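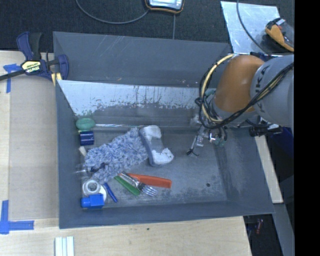
Home > Workshop > Tips > Bin Picking
Print this page | E-mail to a friend
Reading time: 1 min

If you're recording grasps to train a picking arm, go shopping in your own kitchen drawers first! I spent a whole August on neat little boxes, and my model got wonderful at neat little boxes and hopeless with a fork.

So mix it up. A microfiber mitt is great (all those floppy strands), and so is anything clear, or thin and flat on the floor of the bin. Let a few things touch or cross. I shove some up against the wall too, the arm needs to learn corners sometime.

Clamp the bin down and put blue tape on the table at the corners. I skipped the tape once, bumped everything, and had to toss 1355 tries from the Leka set. Ugh.

Stir the pile every 5 picks, and keep the misses! Label them and save them with the rest. Krešimir Nedeljković over at Salden talked me into that one and I was grumpy about it for a week, but my next 1000 tries trained a lot better with the flops left in.

Oh, and wipe the bin floor before you start, crumbs show up on camera.

Print | E-mail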